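Personal Care > Hands and Nails > How-Tos

How to Make a Solid Hand Balm in a Tin

A solid balm is one of the easiest things to make for dry hands. It has no water in it, so it needs no preservative, and it won't leak in a bag. You rub a thumb over the top, work what comes off into your knuckles and cuticles, and put the lid back on. One small tin lasts me most of a winter.

This recipe fills 4 tins of the half-ounce size. It takes less than an hour, and most of that is waiting for the balm to set.

What you need

Beeswax pellets, 2 tablespoons
Shea butter, 2 tablespoons
Sweet almond oil, 4 tablespoons
Vitamin E oil, 10 drops
Essential oil, up to 10 drops (leave it out if your skin is cracked)
A heatproof glass measuring cup with a spout
A small saucepan
A wooden stick or an old spoon
Clean, dry tins with lids

I buy pellets over blocks. A block of beeswax has to be grated, and the grater never comes fully clean afterward. I use the Palside pellets because the bag reseals, but any cosmetic-grade beeswax will do. If you avoid beeswax, candelilla wax works too. It is harder, so use half as much.

If you have a nut allergy, or are making this for someone who might, swap the almond oil for sunflower or jojoba. Ask about shea butter too, as it also comes from a nut.

Melting

Put an inch of water in the saucepan and bring it to a low simmer. Stand the glass cup in the water and add the beeswax and almond oil. Keep the heat low. Beeswax melts well below the boiling point of water, so there is no reason to hurry it, and wax should never go straight into a pan over a burner.

Stir now and then until the liquid is clear with no pellets at the bottom. Then turn off the heat and stir in the shea butter. Shea that gets too hot and then cools slowly can turn grainy, which is why it goes in at the end.

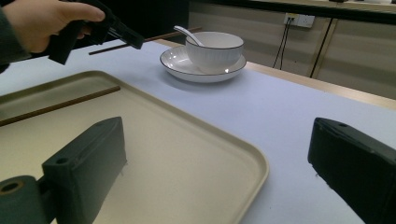 Cúc Trịnh

Before you pour, test the firmness. Dip the tip of a cold spoon into the mix and set it in the freezer for 2 minutes. Press the balm with a fingertip. It should give a little and leave a thin film on your skin. If it is too hard, add a teaspoon of oil. If it slides off the spoon, add a teaspoon of wax. Warm the cup again until everything is melted, then repeat the test.

Pouring

Lift the cup out of the pan and dry the outside with a towel. A drop of water running down into a tin will leave a pit in the balm and can spoil it. Let the mix stand for a minute, then stir in the vitamin E and any essential oil. Lavender is mild and most people like it. Skip lemon and other cold-pressed citrus oils for hands, as some of them make skin burn more easily in the sun.

Pour slowly and stop just short of the rim. If the balm starts to thicken in the cup, put it back in the warm water for a moment.

Leave the tins where they are until they are solid all the way through — moving them early gives you a wrinkled top. Don't put the lids on while the balm is warm, either. Moisture collects under the lid and drips back down.

Fixing problems

A dip or crack in the middle means the balm cooled too fast. Run a hair dryer on low over the top until it melts level.

If it feels like sand when you rub it in, the shea has crystallized. It is still fine to use. To smooth it out, remelt the whole batch gently and set the tins in the refrigerator right after pouring.

Storing and using

Write the date on the bottom of each tin. Balm keeps for as long as the freshest date on your oils allows, so check the bottles and go by whichever one runs out first. If it smells like old crayons or stale nuts, throw it out.

Use a small amount after washing, while your hands are still slightly damp. At night you can put on more and wear thin cotton gloves over it. Wipe the cup and spoon with paper towels while they are warm, and put the towels in the trash — wax will set hard in a drain.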